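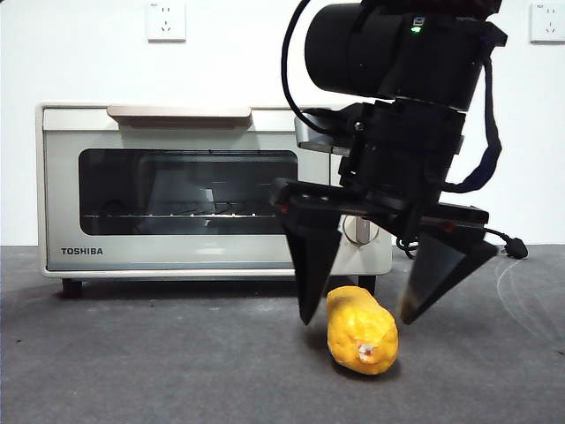 FOR IMMEDIATE RELEASE
2/4/20

Stemadell Press Releases Paperback Edition of "The Ferry to Rokelska"

Stemadell Press has published the paperback edition of "The Ferry to Rokelska," a novel by Anneliese Vogler. The book is in stores now and can be ordered through any independent bookseller.

The novel follows two sisters who go back to the island town of Rokelska to sell their late father's boatyard. It runs 417 pages and includes a new afterword by the author. The hardcover sold out in January.

"I wrote most of it on the bus to work," Vogler said. "I'm glad it will now fit in a coat pocket."

Vogler will read from the book and sign copies at Partanen Books. Admission is free, and seating is first come, first served. The store has set aside 550 copies, including a small number already signed for customers who order by phone.

"The Ferry to Rokelska" is Vogler's second novel. Her first, "Detano," is also available from Stemadell Press.

Review copies and interview requests: contact the publicity desk at Stemadell Press.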